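Kitchen and crockery meeting, October, 6 pm

There: Rosine Charpentier, Sylvain Hamel, Hüsnü Akyol, and me (Florian Leblanc) taking notes, so blame me for the spelling! Timothée sent his apologies and a long list of things he wants fixed.

1. Last minutes. Fine, except Hüsnü says I gave him the wrong shelf. He has the top one. Changed.

2. Plates. We talked about this for ages. Rosine wants to stick with the pale blue-white ones with the rings inside the rim, and I'm with her (they go with everything). Sylvain thinks they're too big for the racks and would like something smaller from Masson. Their price for 100 is 564, delivery included, and we've got 400 to spend until spring.
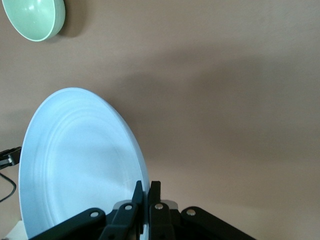 Item 2: the large round plate, pale blue-white.

We voted to keep the big ones and ask Masson what a smaller order would cost. Sylvain will call them. He'd also like it written down that he still finds them too big, so there you go, Sylvain.

3. Racks. Hüsnü will measure the slots before anybody buys anything.

4. Drying towels. Rosine is taking the old ones home to wash and will bring 8 new ones next time.

We stopped at 7:30. Next meeting is at Rosine's.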